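Language log, May: week 5 of the Portuguese course

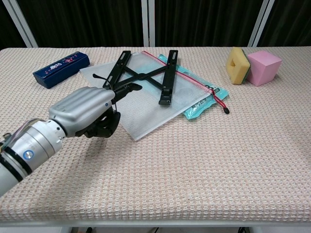

Is one lesson a week enough to move up a level by the autumn? On its own it holds the level I already have, and the hours between lessons decide the rest.

That was the question I put to Benedicta Gyamfi at the end of this evening's call, and the answer is my summary of hers, which was longer and had a diagram in it. She teaches me over video from 18:30, thirty minutes by the contract, and she usually stops at the minute. Tonight she ran over because of the diagram.

Record of the lesson. First part: correction of the written homework, a short account of a journey. I had used the imperfect where the preterite was wanted in most of the narrative verbs. The rule is not new to me. I can state it and I can fill in a table with it, and then in free writing I fall back on whichever form comes first, usually the imperfect, as its endings are more regular and I trust them. Benedicta marks these with a P in the margin and does not write in the correct form. I have to supply it and send the sheet back before the next lesson.

Second part: listening. A recorded conversation between two people arranging to collect a car, a Honda, from a garage. Played twice. On the first hearing I got the make of car, the fact that it was not ready, and very little about why. On the second I got the word for brake pads, but only from context. European speakers swallow the unstressed vowels, and the recording had been made at normal speed. I asked if it could be slowed down. She said the course software at Conder does allow it, and that she would prefer I didn't use it for the first two hearings. Slowed speech keeps the vowels missing and only makes the gaps longer, so it trains the ear for something no one says.

Third part: speaking. I was to explain a fault in a household appliance to an imaginary repair person. I chose the boiler. I lack the vocabulary for boilers and ended up describing it as the machine that makes the water hot, which she accepted. She noted that going round a missing word is a skill tested at the next level and that I do it adequately. She wrote "adequate" in the report as well.

The report arrived at 19:20. It has the same headings each time: range, accuracy, fluency, pronunciation, task. Accuracy is down one mark on the last report and fluency is up one. She says this is common when a learner starts to speak in longer sentences. There are more places to go wrong in them. I would like to see it hold for another few weeks before I accept that as the explanation.

Vocabulary count. The course list for the level I'm aiming at has 4,000 headwords. My flashcard program shows how many I have met, and how many are what it calls mature, and the second figure is the only one worth watching. It rises slowly. New cards per day have been set at 30 since I started, and that is too high. Reviews pile up, I skip an evening, the pile doubles, and then I clear it by pressing "good" on cards I did not know. The program then believes me. From tonight the setting is 9 new cards a day, and none at all on any day when reviews are unfinished at breakfast.

I have also changed the card format. Until now each card had the Portuguese word on the front and the English on the back. I recognise words that way but can't produce them. New cards will have a sentence with a gap, first letter given, and the recording on the back only. It takes longer to make a card. With nine a day that can be done in the half hour after supper.

Timetable between lessons, as agreed with Benedicta:

Morning: flashcard reviews, on the train as far as Raltham, where the signal goes.
Lunch: one page of reading, no dictionary until the page is finished.
Evening: written work on two evenings, listening on the others.
Day before the lesson: corrected homework returned, nothing new started.

She wanted a speaking slot in there too. I pointed out that I have no one to speak to. She suggested reading aloud and recording it, then comparing with the original. I have done this before with German and disliked it, but the German did improve, so it goes in on the listening evenings.

Spoke to Cecilia Baidoo by phone afterwards. She took the intensive plan at the Lindstead centre last year, in a classroom, four in the group. Her view is that the group was worth more than the extra hours. She had to listen to other learners' mistakes and notice them, and noticed her own as a result. Against that, she lost the first month to the pace of the slowest member, and the evening class is at a time I can't make. She also said that the placement test at Lindstead put her too high, and that she should have asked to be moved down in the first fortnight and was too proud to. I have no such difficulty. If the autumn test puts me where I am now, I will take the lower class.

Cecilia still has the grammar workbook and will post it. She warned me that she filled in the answers in ink up to the chapter on the subjunctive. The chapters after that are clean.

Open points for next week:

Ask whether the progress test can be taken at home or only at the centre.
Ask for the transcript of the garage recording, after a third hearing.
Find the word for boiler. (Found, 21:40: caldeira. Also esquentador, for the kind that heats water only. Ours is the first kind, so the whole explanation tonight was of the wrong appliance.)
Redo the journey text with every past verb underlined before deciding its tense.

Redid the first paragraph of the journey text before bed. Five verbs, one still wrong. I had put "estava" for a thing that was over and done with by the second line. Rest of it tomorrow.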